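Gripper trials - notes from our March meeting

I took the minutes again, so blame me for the spelling. We met at 2 in the Dernstead workshop and stayed on our feet next to the table for most of it, because it was easier to point at things than to argue about them from chairs.

First item was the breakfast setup. We agreed to keep it for the comparison! Bread is a nasty test (soft, crumbly, and the crust catches on everything) and I like that it shows up a clumsy grip right away. Somebody asked for plain blocks instead and got outvoted.

Bread, bowl, plate and board, with the two-finger grippers on both arms: 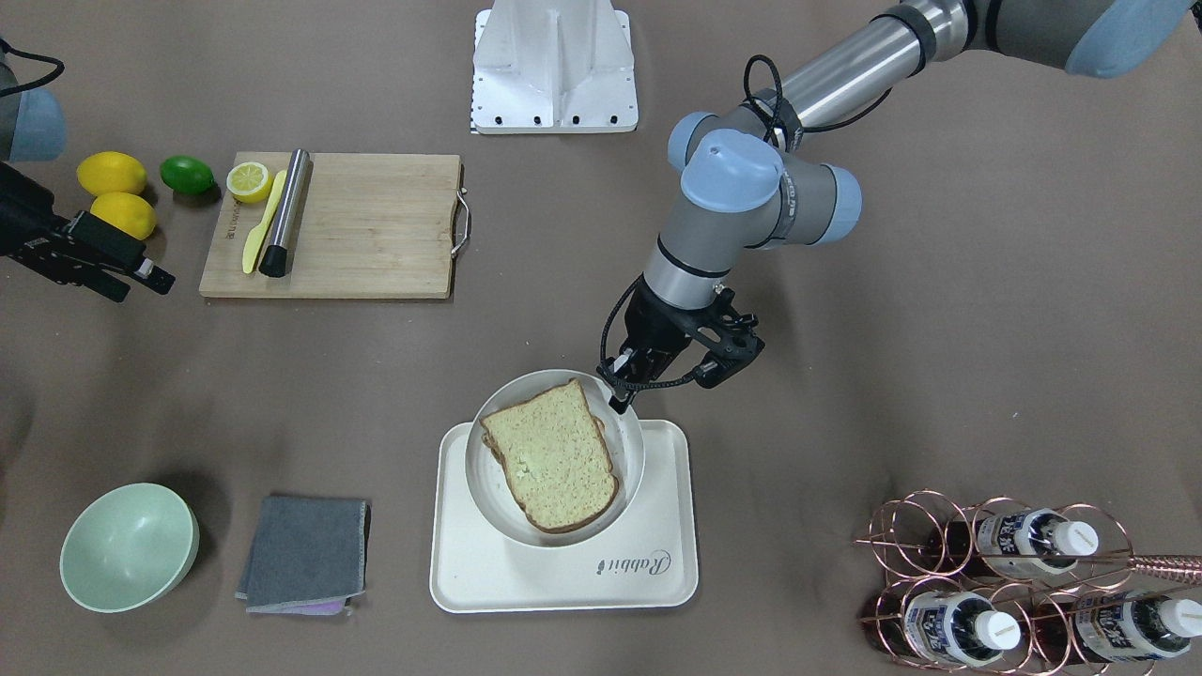
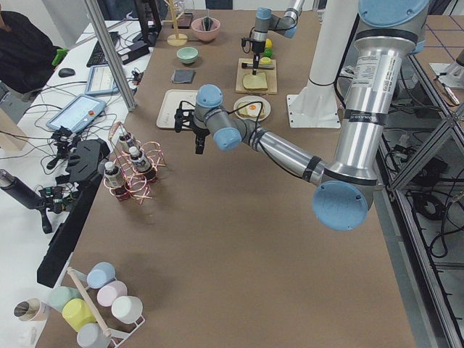
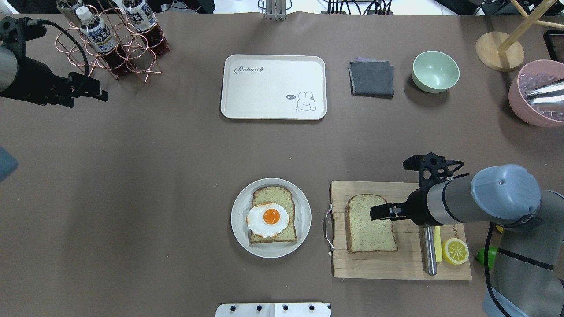 Bresham Robotics Club - Manipulation Group

Next we went through the log. We have 304 tries saved so far, and 178 of them use the stock fingers. The rest are on the softer Juvura pads, which I have to say I'm rooting for. They're kinder to the crust, but they're wider too, and getting one down between the bread and the rim of a bowl is a pain. Agreed to run both up to 400 tries in total before we pick.

Then cameras, which took forever. The fixed view is great for seeing where both arms are, but once a gripper gets in over the bread it hides the fingertips. The head view is closer and still loses things behind the arm. I wanted to move the fixed one, other people wanted to leave it alone so the old tries still match - we're leaving it alone.

Controller: the Kim build stays on the left arm until next month. It feels smoother to me on slow moves, and a bit late to close. We'll put the same build on the right arm afterward and redo the bread pickups.

Cables came up again. The loops at the wrists are fine for short reaches, but please check them before you send an arm all the way across the table.

To do: buy more bread, relabel the log folders, order a second set of pads.

We wrapped up at 4. Same table next time, and I'll bring the printouts.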